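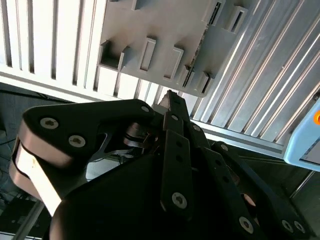 La ville renouvelle pour deux ans son programme de réemploi du matériel informatique

Le conseil municipal a adopté en avril la délibération reconduisant pour deux ans le programme de réemploi des équipements informatiques de la collectivité. Le dispositif, expérimenté jusqu'à présent dans les seuls services administratifs, s'étendra aux écoles élémentaires, aux médiathèques et aux centres sociaux. Il prévoit la remise en état des postes sortis d'inventaire, puis leur attribution à des associations ou à des foyers orientés par les services sociaux.

Au cours de la première période, 334 unités centrales ont été retirées des bureaux municipaux. Sur ce total, 200 ont été réattribuées après contrôle et effacement des données. Les autres ont servi de réserve de pièces ou ont rejoint la filière agréée de traitement des déchets électroniques. La direction des systèmes d'information précise que l'effacement fait l'objet d'un certificat nominatif, conservé par la collectivité et remis en copie au bénéficiaire sur simple demande.

La gestion du programme reste confiée à l'association Povico, retenue à l'issue d'un appel à projets. La société Tultel assure la collecte et le transport entre les sites municipaux et l'atelier, installé dans les anciens locaux Rafferty. La convention fixe les délais d'enlèvement, les conditions de stockage et les obligations de traçabilité de chaque partenaire.

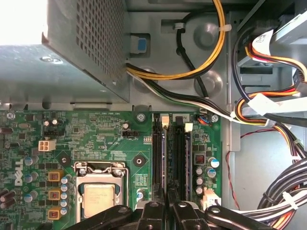
Le nouveau règlement modifie les critères d'admission des machines. L'âge de l'appareil ne suffira plus à motiver une mise au rebut : l'état des composants et la disponibilité des pièces seront désormais examinés au cas par cas. Les ordinateurs de bureau, dont le boîtier s'ouvre et laisse accéder directement à la carte mère et au bloc d'alimentation, à l'image de ce modèle Dell, seront traités en priorité. Les portables suivront une procédure distincte, avec une vérification préalable de la batterie.

« La collectivité avait l'habitude de renouveler ses postes par lots entiers, sans distinguer ceux qui pouvaient encore rendre service », a rappelé Ciarán Mac Carthaigh, responsable du programme, lors de la présentation du bilan. « Le règlement introduit une étape d'examen avant toute décision de réforme. »

Les bénéficiaires recevront un poste complet, comprenant un écran, un clavier et une souris, équipé d'un système d'exploitation libre et d'une suite bureautique. Une garantie de bon fonctionnement sera accordée par Povico – elle couvre le remplacement des pièces défectueuses, à l'exclusion des dommages résultant d'une mauvaise utilisation. Des séances de prise en main seront organisées dans les médiathèques, le matin à partir de 10 heures, sur inscription.

Kieran Hennessy, qui coordonne l'accompagnement des usagers, a indiqué que les demandes portent en premier lieu sur les démarches administratives en ligne et sur le suivi de la scolarité des enfants. Les supports de formation ont été revus en conséquence et seront distribués en version imprimée. 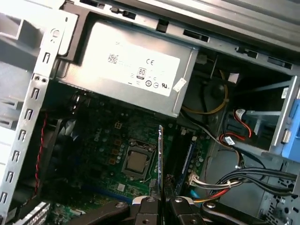
Dépôt des candidatures

Les associations domiciliées dans la commune peuvent solliciter une attribution au moyen du formulaire Orkano, accessible depuis le portail des démarches de la ville. Le dossier doit comporter les statuts, le dernier rapport d'activité et une note précisant l'usage prévu du matériel. Les particuliers s'adresseront à leur travailleur social référent ou à l'accueil du centre social de leur quartier.

Les demandes seront instruites par ordre d'arrivée, dans la limite des postes disponibles. Les équipements attribués ne pourront être ni revendus ni cédés pendant la durée de la convention. En fin d'utilisation, ils devront être restitués à l'atelier – le retrait sur place restera gratuit pour les personnes à mobilité réduite.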